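The Swap Shop Skeptic

The woman who runs the children's rail at Sartori, a secondhand store on the edge of Vonurholm, would like you to stop calling it a revolution.

"People come in and tell me they're saving the planet," she says. "They've got 14 bags in the trunk and they drove an hour to get here. I take two of the bags."

She has been sorting clothes for 31 years, first at a church sale and then here. I had come with a press release from Irnix, a resale app that promises parents "a closet that pays for itself." She read it standing up and handed it back.

"Pays who?" she asked. "By the time you wash it, photograph it, answer the messages and buy the envelope, you've made enough for a coffee. I tried it in August. I sold a raincoat."

What does sell? Coats, she says, and boots if the soles are good. Jeans are harder than people think. Babies hardly wear them out, but from the time kids start crawling the knees take a beating, and a shopper will put up with fading more readily than a hole.

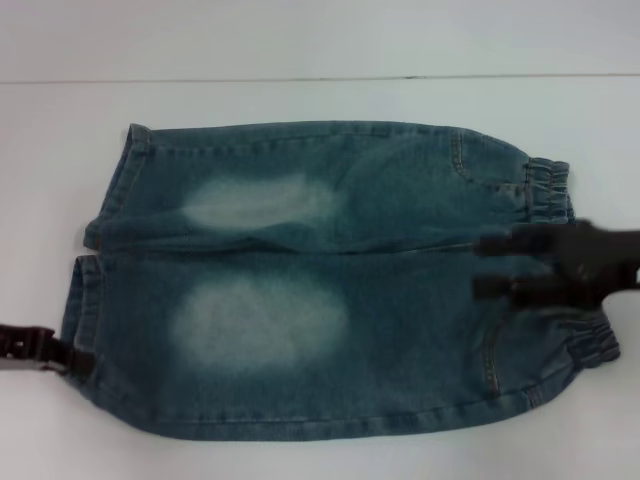
Child's jeans with pale, washed patches on both legs.

I asked whether the new collection bins outside the Bresard supermarket had helped. She shrugged. The store sees some 1000 items on a busy Friday, and she thinks half should never have been donated.

"Nobody wants to hear that," she says. "They want a thank you."

Does she buy new for her own grandchildren?

"Socks," she says. "And I complain about the price."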